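Projektbericht: Lavoleo — Mehrwegbecher am Campus Süd
Modul Nachhaltige Alltagssysteme, drittes Semester
Abgabe: 9. Januar 2024

Wie ich zu den Bechern kam

Eigentlich wollte ich über Gemeinschaftsgärten schreiben. Das Thema war aber schon weg, als ich mich endlich in die Liste eingetragen habe, und übrig waren noch Regenwasser, Leihräder und »Einweg in der Gastronomie«. Ich trinke sehr viel Kaffee (wirklich sehr viel), also war die Sache entschieden. Cletus Baptiste hatte sich auch noch nirgends eingetragen, und so waren wir ein Team, bevor wir überhaupt miteinander geredet hatten.

Unser Plan war ein kleines Pfandsystem für das Café Mokgate, das im Erdgeschoss der alten Druckerei liegt und von morgens bis in den späten Nachmittag eine Schlange hat. Becher mitnehmen, Pfand zahlen, irgendwo auf dem Campus wieder abgeben. Klingt simpel, und große Anbieter machen das ja längst. Wir wollten aber wissen, ob es auch in ganz klein geht, ohne App und ohne Kundenkonto. Den Namen Lavoleo hat sich Cletus auf der Heimfahrt in der Straßenbahn ausgedacht. Ich fand ihn erst furchtbar und mag ihn inzwischen sehr.

Die Becher

Im August haben wir beim Händler Pretia 300 Becher bestellt, alle in einem Grünton, der im Katalog deutlich hübscher aussah als in echt. Bezahlt hat das der Fachbereich aus dem Topf für studentische Projekte. Der Antrag dafür war übrigens länger als dieser Bericht! Wer so etwas auch vorhat: Fangt mit dem Antrag an, alles andere kann warten.

Beim Pfand haben wir lange hin und her überlegt. Bei einem Euro behalten die Leute den Becher einfach, das haben uns mehrere Kommilitoninnen ganz offen ins Gesicht gesagt. Bei fünf Euro nimmt ihn keiner. Gelandet sind wir bei 2 Euro, bar oder mit Karte, und das Café hat uns dafür eine eigene Taste in der Kasse angelegt. Deckel gab es keine. Das war eine Kostenfrage, und es war die Beschwerde, die wir mit Abstand am häufigsten gehört haben.

Ablauf im Semester

Der Probebetrieb lief acht Wochen. Zurückgeben konnte man die Becher im Café selbst, am Eingang der Bibliothek und im Foyer vom Hörsaalgebäude. An den beiden Außenstellen standen Klappkisten mit einem laminierten Zettel dran, das Pfand gab es dort über einen Papiercoupon, den man aus einem Spender zog. Ja, das kann man ausnutzen, und ja, das hat auch jemand gemacht. Nach ein paar Tagen waren auffällig viele Coupons weg und auffällig wenige Becher da. Danach gab es das Geld nur noch direkt an der Theke, und die Kisten waren bloß noch für Leute gedacht, denen das Pfand egal war. Die gibt es tatsächlich, vor allem kurz vor Vorlesungsbeginn.

Das Einsammeln haben Cletus und ich uns geteilt, er morgens, ich abends. Gespült wurde im Café, in der normalen Gläserspülmaschine, zwischen dem Mittagsgeschäft und dem Nachmittagskaffee. Den Teil habe ich total unterschätzt. Kunststoff trocknet schlecht, und wenn man die Becher zu früh ineinander stapelt, riechen sie am nächsten Morgen muffig. Wir haben dann Abtropfgitter aus dem Keller geholt und alles über Nacht kopfüber stehen lassen, was wiederum Platz wegnahm, den das Team vom Mokgate für seine Kuchenbleche brauchte. Es gab deswegen einmal richtig Ärger, den wir mit einer Schachtel Pralinen und einem zweiten Regalbrett beigelegt haben.

Was dabei herauskam

Am Ende fehlten uns 98 Becher. Das ist knapp ein Drittel und mehr, als wir gehofft hatten. Ein Teil davon steht mit Sicherheit in irgendwelchen WG-Küchen (in meiner auch einer, ich habe das Pfand bezahlt, ich darf das). Finanziell tut es nicht besonders weh, das Pfand liegt leicht über dem Einkaufspreis. Ökologisch ist es trotzdem ärgerlich, denn ein Mehrwegbecher lohnt sich ja erst, wenn er oft genug im Umlauf war, und gerade das wissen wir bei den verschwundenen nicht.

Richtig gut lief die Rückgabe an der Bibliothek. Wer da rausgeht, hat den Becher leer getrunken und muss an der Kiste vorbei. Im Foyer vom Hörsaalgebäude war es genau umgekehrt, da landeten Bananenschalen in der Kiste und die Becher auf den Fensterbänken. Den Standort würden wir beim nächsten Mal streichen und dafür einen an der Haltestelle probieren.

Frau Okabe, die das Modul betreut, hat bei der Zwischenpräsentation gefragt, ob wir nicht bloß die Leute erreichen, die sonst ihren eigenen Becher dabeihätten. Die Frage hat mich ziemlich beschäftigt. Ich habe danach an mehreren Vormittagen im Café herumgefragt, ganz ohne Fragebogen, einfach in der Schlange. Mein Eindruck: Die mit eigenem Becher bleiben bei ihrem eigenen Becher, die sind da sehr treu. Lavoleo haben eher Leute genommen, die vorher Pappe hatten und denen das ein bisschen unangenehm war. Belegen kann ich das nicht, dafür hätten wir von Anfang an anders erheben müssen.

Was ich anders machen würde

Deckel bestellen. Die Spülzeiten vorher schriftlich mit dem Café abmachen. Und die Zettel an den Kisten viel größer drucken — unsere hat man erst gelesen, wenn man schon davorstand. Cletus würde außerdem eine andere Farbe nehmen, er sagt, das Grün erinnere ihn an Krankenhaus. Da sind wir uns bis heute nicht einig.

Das Café will die übrigen Becher erst mal weiter ausgeben, die Taste in der Kasse bleibt also. Wer aus dem nächsten Jahrgang einsteigen möchte, bekommt von uns die Tabellen, den Schlüssel zum Keller und die Abtropfgitter.
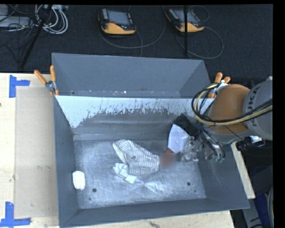
Danksagung

Danke an das ganze Team vom Mokgate für die Geduld, an Frau Okabe für die unbequemen Fragen und an Cletus, der jeden Morgen früher aufgestanden ist als ich.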